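I finally gave in and watched the new season of Meredith last night, all three episodes in a row, with a blanket and a bowl of cereal for dinner. I said in June I was done with reality shows. I lasted one summer!

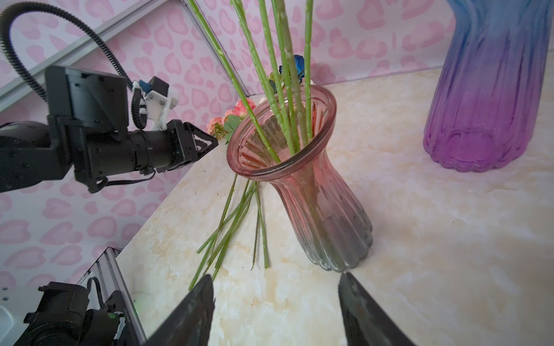 Last changed: 22/10/2003

So, the show. They've moved everyone out of the old house and onto an island called Eltano, where there are 8 contestants, one bathroom and a goat. The goat is easily my favorite. The blond one from the soap cried over a can opener, and then the guy who used to be in a boy band made her a sandwich and she cried about that too. I'm calling it now, those two will be on a magazine cover before the first vote.

What bugs me is the voting. You have to call in, and I sat on hold for ages to save the weather girl, and she went home anyway by 107 votes. I could have called twice. My sister swears the whole thing is fixed (she also swears the goat is two different goats, and now I can't stop looking at its ears).
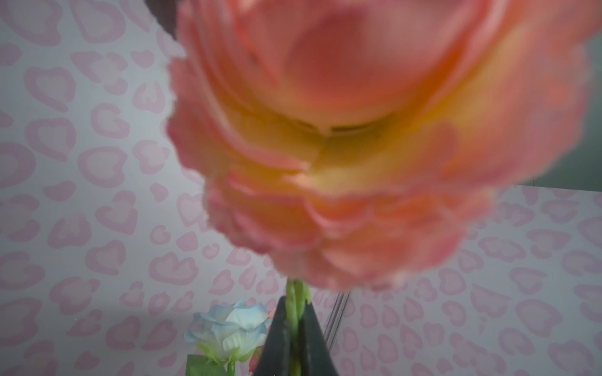
And then there's the rumor that the winner of last year's Prokel is going in as a surprise guest. She told the radio this morning that she'd never do it, she's busy with her album, she hates sand. Fine, but that's exactly what the last one said, and a week later there she was, climbing out of a boat in heels. I'd love it if she did. She is so rude and so funny, and that island needs somebody who'll say what we're all yelling at the TV.

The Deren fan board had 885 new posts when I got up, and I read way too many of them before work. Over half were about the boy band guy's haircut. I didn't post anything, but I wanted to - it's a terrible haircut.
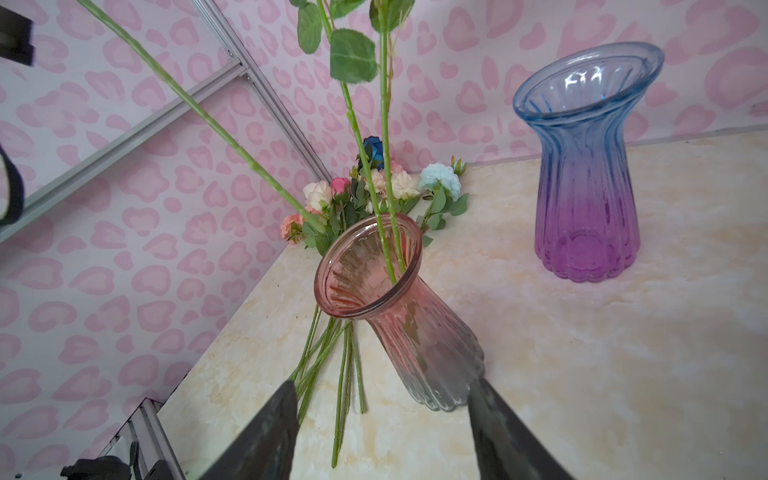
Pink glass vase, green stems

Next episode is tomorrow at nine. I've already told my sister not to call until it's over, and I bought more cereal.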